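Spannbettlaken Flondwood, bedruckt, Perkal

Artikelgruppe: Bettwaren / Laken / Spannbettlaken
Hersteller: Mirkance
Serie: Flondwood
Stand der Angaben: 24.08.2024

Kurzbeschreibung

Das Spannbettlaken Flondwood ist ein umlaufend gummiertes Laken aus gewebter Baumwolle in Leinwandbindung. Es ist für Matratzen mittlerer Bauhöhe ausgelegt und in unifarbenen sowie bedruckten Ausführungen lieferbar. Die bedruckten Ausführungen werden im Reaktivdruck hergestellt. Der Druck liegt auf der Oberseite und läuft über die Seitenteile bis zum Gummizug durch.

Anders als Laken aus Jersey ist das Gewebe nicht elastisch. Die Größe muss deshalb zur Matratze passen. Ein zu klein gewähltes Laken lässt sich an den Ecken nicht vollständig unterziehen, ein zu groß gewähltes bildet Falten auf der Liegefläche. Maßgeblich ist das tatsächliche Maß der Matratze einschließlich Auflage.

Technische Daten

Material: 100 % Baumwolle, gekämmt
Bindung: Leinwand (Perkal)
Druckverfahren: Reaktivdruck, einseitig
Gummizug: umlaufend, eingefasst, austauschbar
Ecken: genäht, mit Sicherheitsnaht
Waschbar bis: 60 °C
Trockner: schonend
Bügeln: Stufe 2 bis 3
Restkrumpf: maximal 4 % in Kettrichtung
Verpackungseinheit: 1 Stück in Banderole

Lieferbare Größen

90 x 200 cm, Steghöhe 25 cm
100 x 200 cm, Steghöhe 25 cm
140 x 200 cm, Steghöhe 25 cm
160 x 200 cm, Steghöhe 30 cm
180 x 200 cm, Steghöhe 30 cm

Sondermaße werden auf Anfrage in der Näherei Polák gefertigt. Möglich sind Breiten ab 70 cm in Schritten von 5 cm, also beispielsweise 105 x 200 cm für ältere Bettgestelle. Bei bedruckter Ware ist die Breite durch die Stoffbahn begrenzt. Zusammengesetzte Bahnen werden nur bei unifarbenen Laken angeboten, da der Rapport an der Naht nicht garantiert werden kann.

Größenwahl und Steghöhe

Die Steghöhe bezeichnet die Höhe des Seitenteils zwischen Oberkante der Matratze und Beginn des Unterschlags. Für die Auswahl wird die Matratze an drei Stellen gemessen und der größte Wert verwendet. Liegt ein Topper auf, der mit überzogen werden soll, ist dessen Höhe hinzuzurechnen. Zwischen gemessener Höhe und Steghöhe sollten mindestens zwei Zentimeter Reserve bleiben.

Für Matratzen mit verstellbarem Kopfteil empfiehlt sich die nächsthöhere Steghöhe. Beim Anheben des Kopfteils wandert der Unterschlag nach oben. Bei knapp bemessenen Laken löst sich die Ecke dann zuerst auf der Kopfseite.

Gewebe und Druck

Die Leinwandbindung ergibt ein glattes, mattes Gewebe mit trockenem Griff. Kett- und Schussfäden kreuzen sich im Verhältnis eins zu eins, lange Fadenflottierungen wie bei Satin entfallen. Das Gewebe ist dadurch weniger anfällig für gezogene Fäden, knittert aber stärker. Nach dem Waschen sind Liegefalten sichtbar, die sich durch feuchtes Aufziehen auf die Matratze mindern lassen.

Beim Reaktivdruck verbindet sich der Farbstoff chemisch mit der Faser. Auf der Oberfläche entsteht keine fühlbare Schicht. Bedruckte und unbedruckte Bereiche unterscheiden sich im Griff nicht. Die Unterseite zeigt das Motiv abgeschwächt; das ist verfahrensbedingt und kein Mangel. Nach dem Druck wird die Ware gedämpft, mehrfach ausgewaschen und sanforisiert.

Pflanzenmotive werden auf weißem Grund gedruckt. Da das Motiv im Zuschnitt nicht ausgerichtet wird, beginnt der Rapport bei jedem Laken an anderer Stelle. Wer zwei Laken für ein Doppelbett mit getrennten Matratzen bestellt, muss mit einem Versatz in der Mitte rechnen.
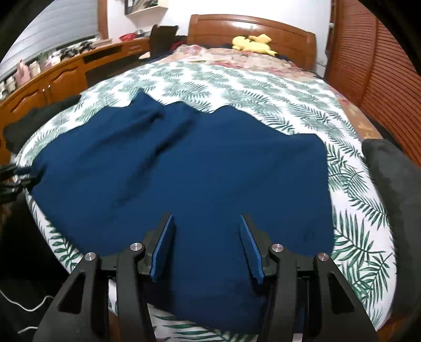
Weißes Laken mit grünen Palm- und Farnwedeln, darauf dunkelblaues Kleidungsstück.

Farbechtheit und Kontakt mit dunklen Textilien

Die Farbechtheit der bedruckten Laken gegen Waschen und Reiben wird chargenweise geprüft. Eine Prüfcharge umfasst höchstens 3.000 Laufmeter. Geprüft wird mit trockenem und feuchtem Reibgewebe; bewertet wird das Anbluten auf ungefärbter Baumwolle. Chargen unterhalb der Note 4 werden nicht zugeschnitten.

Unabhängig davon können fremde Textilien auf das Laken abfärben. Kritisch sind neue, dunkel gefärbte Kleidungsstücke, insbesondere Indigofärbungen, solange sie noch nicht gewaschen wurden. Feuchtigkeit verstärkt den Übertrag. Verfärbte Stellen sollten vor dem Trocknen behandelt werden, da Hitze den Farbstoff fixieren kann. Optische Aufheller und Chlorbleiche sind für die bedruckten Ausführungen nicht geeignet.

Flusen von Fleece und Strickwaren haften auf Perkal nur gering und lassen sich mit einer Textilbürste entfernen. Im Trockner setzen sie sich stärker fest als auf der Leine.

Pflegehinweise

Vor der ersten Benutzung separat bei 40 °C waschen. Danach mit ähnlichen Farben bei bis zu 60 °C. Trommel höchstens zu zwei Dritteln füllen, damit der Gummizug keine anderen Wäschestücke einschließt. Reißverschlüsse und Klettbänder in derselben Wäsche schließen. Kein Weichspüler; er setzt die Saugfähigkeit des Gewebes herab und greift auf Dauer das Gummiband an.

Trocknen auf der Leine oder im Schongang. Das Laken noch leicht feucht entnehmen, in Längsrichtung ausziehen und die Ecken von innen glätten. Gebügelt wird von links. Der Gummizug wird nicht überbügelt.

Gummizug wechseln

Der Gummizug liegt in einem Tunnel und ist an der Fußseite durch eine Öffnung zugänglich. Zum Wechsel wird das alte Band durchtrennt, das neue Band am alten Ende angenäht und durch den Tunnel gezogen. Anschließend werden beide Enden drei Zentimeter überlappend vernäht. Die Öffnung bleibt offen. Ersatzband ist unter der Bezeichnung Vonirum in passender Länge zu jeder Lakengröße erhältlich. Beim Bestellen von Ersatzband für Sondermaße ist der Umfang der Matratze anzugeben.

Hinweise zur Bestellung

Unifarbene Laken sind in der Regel ab Lager lieferbar. Bedruckte Ausführungen werden in Serien aufgelegt, die nächste Auflage ist für März vorgesehen. Zwischen zwei Auflagen sind geringe Abweichungen im Farbton möglich. Bei Nachbestellungen bitte die Chargennummer vom Einnähetikett angeben; sie steht unterhalb der Pflegesymbole.

Farbmuster im Format 10 x 10 cm werden auf Wunsch zugesandt. Die Bildschirmdarstellung ist für den Farbabgleich nicht verbindlich. Sondermaße sind von der Rückgabe ausgeschlossen, sofern kein Fertigungsfehler vorliegt.

Passendes Zubehör

Kissenbezug Flondwood, Perkal, mit Hotelverschluss
Bettbezug Flondwood, Perkal, mit verdeckter Knopfleiste
Matratzenschoner Mirkance, Molton, mit Eckgummis
Ersatzband Vonirum, Breite 8 mm, kochfest
Lakenspanner, Satz zu vier Stück, mit Kunststoffclips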